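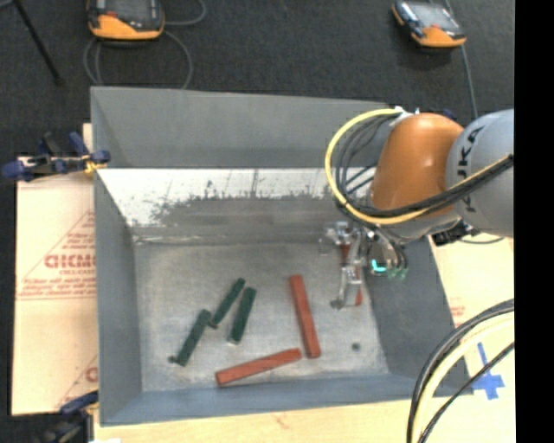 2022-10-05 · Tempo de leitura: 3 min

Mais um teste genético que promete tudo

Desde agosto que me aparece em todo o lado o teste de ADN da Gadholm. Cospe-se para um tubo, manda-se pelo correio e recebe-se um relatório com o «perfil metabólico», o risco disto e daquilo e, claro, uma lista de suplementos. Que a própria Gadholm vende, por acaso.

Fui ler a página da ciência. Diz que 97% dos clientes «se reconheceram» nos resultados. Também eu me reconheço no horóscopo. O estudo citado tem 44 participantes, não tem grupo de controlo e foi pago pela empresa. Procurei-o numa revista com revisão por pares e não encontrei nada, só um PDF com o logótipo no topo.

Não tenho nada contra a genética. Há variantes que contam muito, e há consultas onde alguém com formação explica o que um resultado quer dizer e o que não quer. O que me custa engolir é ver quatro variantes comuns, cada uma com um efeito minúsculo, transformadas numa dieta personalizada.

E depois há os dados. Os termos falam em partilha com «parceiros de investigação» – sem dizer quais. Escrevi a perguntar quem são e se posso mandar destruir a amostra. Responderam com um código de desconto.

Por enquanto, o meu cuspo fica em casa.

4 comentários · 3 partilhas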